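2021-02-26

Up too late again so this will be quick. Shelf day. Meant to do the toys back in November, then the leak, then Declan's knee, then Christmas came and put more toys on top of the toys. Anyway. Did it, or did enough of it.

Coffee first, then the bins out of the closet. Spanos box was at the very bottom of course. Half of it was dead markers and one mitten. Threw out the markers. Kept the mitten, no idea why, its twin has been gone two winters. Naima called in the middle to ask whether we still had the farm set for her youngest and I said come get it, please, take the fence too, the fence never stood up anyway. She's coming for it in the morning if the roads are ok.

Cat figures next. They'd been living in a shoebox with the receipts for the dishwasher.

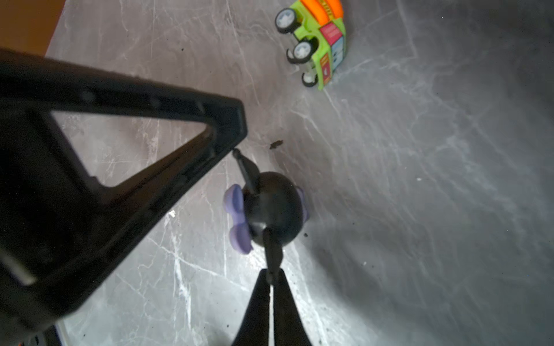 Told myself I'd be strict about the little figures and I was not strict. Ruby-Lee has opinons on every single one and she'd know. Last time I gave something away without asking she brought it up for a year, at dinner, in front of Digby. So they stay. The black one with the round body and the lavender bits, kind of a flower or a bow depending how you squint, looks better against the gray marble than it ever did in that shoebox. Those skinny limbs worry me though. Everything thin on a toy in this house gets snapped sooner or later. Put superglue on the list. Also dish soap, also the long matches.

Then the question of top board or bottom board. Went back and forth way too long. Top gets dusty and the dog's tail gets it. Bottom is the right height for small hands, which is good or bad. Decided bottom for the cats, top stays clear for now, maybe books. Abelardo says never put books on anything with legs that thin. He says that about all my furniture. He also said the whole shelf would lean and so far no lean, so there.

Price for the record since D. will ask: $8 at the Breltivgate sale, and I'd have paid more. White, both boards decent, metal legs. Declan wanted to order a new one from Zistarer for $174 and I said for toys? For TOYS? We had a small discussion. I won. Well, he went out to look at the gutter.

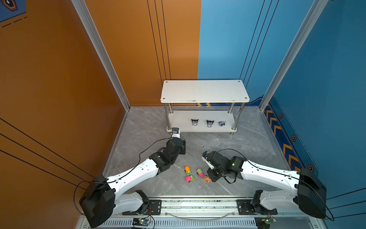

Cats in a row, the pale lavender-and-white one on the right. Ruby-Lee wanted them by color and then by who is friends with who, and those are two different orders, so I picked. She'll redo it. Fine. They're hers.

Trucks are the harder part. They don't want to be anywhere. Put them on a shelf and they're on the floor by lunch. Garage idea from last year (the cereal box one) collapsed and I haven't got it in me to tape another. Thinking a tray. The low one from under the plant, if the plant can go on a saucer. The green truck can have the blocks with it because they always end up riding on it regardless. I used to pick them off and put them in the block bin every night, what a waste of evenings. Let them ride.

Blocks otherwise a mess. The tub says 200 pieces and I did not check and will not be checking. Found one in the vacuum, one in my boot. Washed the lot in the sink with the colander and laid them out on a towel, and then forgot them and needed the towel. Rest of the afternoon went like that.

Lunch was toast standing up. Soup for supper, too salty, everybody ate it. Digby stopped in to borrow the ladder and stayed an hour talking about his boiler. Handed him a bag of doubles for his grandkids on the way out, he looked pleased or else cornered. Puzzle with the missing corner went in there too. Didn't tell him about the corner. Should text him.

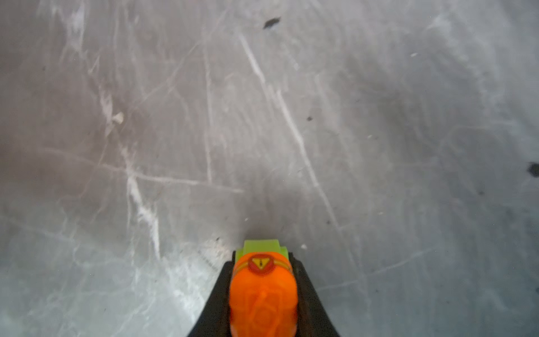 Still to do: tray for the trucks. Label for the doll clothes, wich are in the bread tin and that can't go on. Ask Naima if she wants the train track, the Bruter kind, doesn't fit with our other track and never has. Felt pads for the shelf feet before they mark something. Move the lamp closer, that corner goes gloomy by four. Ruby-Lee's library book, overdue, behind the couch I bet.

Back hurts from all the squatting. Hands smell like old plastic and dish soap. Declan came in from the gutter, looked at the shelf, said "huh, nice," and put his keys on the top board. Moved them. He put them back.

Bath, then bed. Farm set is by the front door with the fence taped to it so Naima can't leave without it.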